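Dec 9, 2022

# Review: Daltora two-arm recording kit

We bought the Daltora kit in August to collect pick-and-place examples for a sorting model. It replaced a Drosten single-arm set that we had outgrown. This review covers the recording side: the hand controllers, the software and the session files. We already had our own arms and table.

**Setting up.** The guide is short and mostly correct. It took us a morning to get both arms talking to the recorder, and most of that went on a network setting that is only mentioned in an appendix. Calibration has to be repeated whenever the software restarts. It takes 12 minutes if you don't rush it.

**Recording.** You start and stop each example with a foot pedal, which leaves both hands free. The pedal is stiff but reliable. A trained operator here gets through 50 examples before needing a proper break. Bad takes can be marked with a double press, and they stay in the session folder with a flag on them, so you can go back and check. The Drosten software deleted them, and we lost some good material that way.

**Variety.** We change the objects after every 30 examples. Soft toys are worth including early on. They squash, they slide, and a grip that works on hard fruit will often fail on plush. Daltora's task templates assume rigid blocks, so we had to write our own. 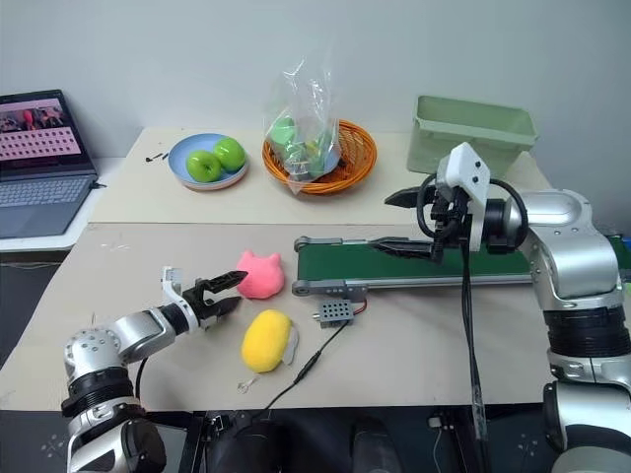
*Our table with the conveyor in place: apples on the plate at the back, plush toys at the front.*

**Files.** Export is the weak part. A batch of 3,000 examples ran overnight and stopped twice with no error message. Splitting it into smaller batches fixed the problem. The Pimentel format is supported, but timestamps for the two arms are written to separate files and you have to join them yourself. Jastilus, who sold us the kit, sent a script for this within a day.

**Good:** the pedal, flagged takes, left and right controllers that feel the same.

**Less good:** export, calibration after every restart, templates.

I would buy it again for two-arm work. For a single arm, the Drosten set costs less and is quicker to start up.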